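Last autumn I bought a used butcher-block table top, pale wood, maybe maple, and it had stains everywhere. The seller, Priit Kalniņš, told me it had been in a workshop for many years. I use it now as a craft table, for cutting paper and fabric and for drawing. In these notes I write how I take care of the surface, so that others don't have to search so long as I did.

## What you need

- sandpaper, 120 and 240 grit
- mineral oil or a hard wax oil (I used Brenex, but any oil for wooden tops is good)
- cotton cloths without lint
- a plastic scraper
- a cutting mat

My top is 600 mm deep, and one can of oil was enough for two coats, with a little left over.

## Step 1: Clear the table and scrape

Take everything off, also the small things you think you can work around. Hold the scraper flat and remove old glue, tape and drops of paint. Don't use a metal blade. I tried it in one corner and I still see the scratch.

Wipe with a cloth that is only slightly damp, then leave the wood to dry overnight.

## Step 2: Sand along the strips

Butcher block is made of long strips glued together, and you must sand in the same direction as they run. Start with 120 and use light pressure. When the surface feels even, go over it with 240.

Don't try to remove every dark patch. Some stains go deep into the wood, and if you sand only in one place you will make a hollow. You don't see it, but you feel it when you draw a line across. Small knots also stay, of course.

Vacuum the dust and wipe again with a dry cloth.

## Step 3: Oil

Put on a thin coat and rub it in along the grain. Wait 14 minutes, then wipe away all oil that is still on the surface. I am strict with this part – on my first try I left too much, and the table was sticky for a week.

Let it dry for a day and do the second coat the same way. Spread the used cloths flat outdoors to dry, never in a ball, because cloths with oil can catch fire by themselves.

## Step 4: Set up the table again

Wait at least 3 days before you put anything heavy on the wood. Then think a little about where each thing should live. I keep the tools along the far side and leave the middle open for work.

Pens and markers stand together at the back. The green cutting mat is in the far left corner, and scissors lie along the back where I can reach them with either hand.

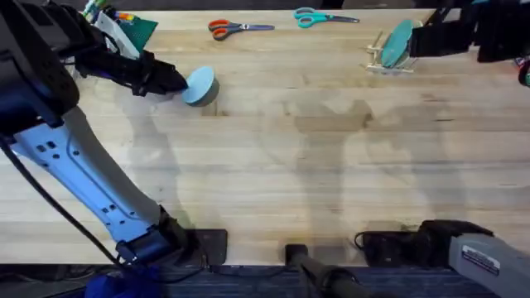

A mat doesn't have to be big. Mine is small and I move it to the middle when I need to cut with a knife, then I put it back. With scissors I don't use it at all.

## Keeping it nice

Wipe up ink and water at once. If a marker goes through the paper, try a drop of oil on a cloth first, and sand lightly by hand only if this doesn't help. After sanding, oil that place again.

I oil the whole top in January and once more in the summer. If water no longer makes drops on the surface, it is time to do it sooner.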